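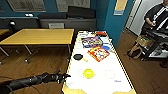 The long table with the yellow edging, ball sitting on its circle.

Karnard Building, Suite 241: December walk-through, with my comments

I did this one Monday morning before the phones got going. Same form as last time, same order, and I've written OK, FIX or WATCH after each item. Where I had more to say than would fit in the box (always!) I just kept typing.

1. Exit doors open fully from inside, no key needed. OK
Front door swings nicely. The side door used to stick and I was all set to write it up again, but whoever planed the bottom of it did a lovely job. Thank you, whoever you are.

2. Exit signs lit, emergency lights come on with the test button. FIX
Signs are fine. The emergency light by the stairwell came on and then faded while I stood there holding the button, so that's a battery. I've put in the order with Hegyi and asked them to check the rest of the hall while they're up on the ladder.

3. Fire extinguishers in place, needle in the green, tag signed. OK
Both of ours look good. The one by the copier had a coat hanging off it. I moved the coat. Please don't hang your coat on it, there are perfectly nice hooks.

4. Walkways clear. WATCH
Mostly clear, but deliveries are starting to pile up along the hall again, the way they do every winter. Two boxes deep is already too much if you had to get out in the dark. Same goes for the floor next to long tables, where bags tend to land.

5. Extension cords and power strips. FIX
I found a 100-foot orange cord running from the storage closet to a desk lamp. One hundred feet! For a lamp! It was still coiled up under a rug, and a coiled cord can get hot, so I unplugged it and put it back on its hook. If you need an outlet closer to your desk, tell me and I'll ask the landlord.

6. Kitchen: outlets near water trip and reset. OK
Pushed test, pushed reset, every one clicked the way it should. While I was in there I went through the rest of the kitchen lines too, so they're all together here.

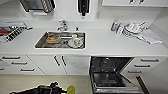 Under the sink is the part people skip, so get a flashlight and really look. Feel around the shutoff valves, run the faucet for a minute, then feel again. Mine came up dry. The cleaning sprays go on the high shelf, and bleach does not live next to the ammonia stuff — I don't care how tidy it looks.

7. Gas alarm and smoke alarms sound when tested. WATCH
The Gasaslow alarm by the boiler closet is plenty loud, my ears are still ringing. The smoke alarm in the back office chirped once and then behaved itself. New battery is in. If it chirps again, it gets replaced.

8. Portable heaters. FIX
Houshang Sadeghi asked if he could bring in the 3000-watt heater from his garage and I had to say no, sorry Houshang. That's way too much for our regular outlets. He has the little oil-filled one for now, plugged straight into the wall, with nothing within three feet of it.

9. Latches, catches and covers tight. OK
Wiggle everything. If a latch loop moves when you push it with a thumb, tighten the screws now, before something pops open on somebody's shin. I keep a Zurnlow screwdriver set in my bottom drawer and you're welcome to borrow it as long as it comes home.

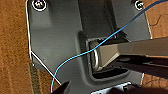 Metal latch loop in its recess, with round screws near the top of the panel.

10. First aid kit stocked. FIX
We're out of the medium bandages and the burn gel is past its date. Both are on my list for the drugstore.

Next check is after the holidays. The clipboard is back on its nail by the copier, and the pen is tied on this time.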